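Dish towels, again
2015-04-27

I spent most of Sunday folding. I had let the clean pile go since the middle of March, and it had reached the point where I was drying plates with a bath towel.

My aunt Jytte Mikkelsen taught me to fold dish towels when I stayed with her in Vatby. Long edges together first, then in thirds, then in half. She ironed hers. I don't iron mine, but I have kept the thirds, and they fit the drawer by the stove if I stand them on edge.

The striped ones take me the longest. If the fold is off by even a little, the stripes show it, and then I shake the thing out and start over. A plain towel hides a lot more. I still like the stripes better and would buy them again.

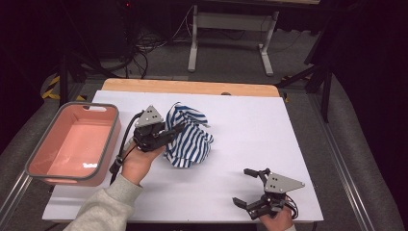
I also changed how I sort. I used to make stacks on the table and carry them to the kitchen, and one always slid off on the way. Now each folded towel goes straight into a shallow plastic basket and the basket goes to the drawer. It saves me three trips, and I don't have to refold the one that fell.

Four towels went into the rag bag. They were from the old Skov store in Wostdale, which closed a while back, and the hems had come apart on all of them. I kept one more that is nearly as bad - it is the only one that doesn't leave lint on the glasses.

Still to do: the napkins, and the tablecloth with the coffee stain. I tried soaking it overnight and the stain got lighter but it's there. If anyone has had luck with something stronger on cotton, leave a comment.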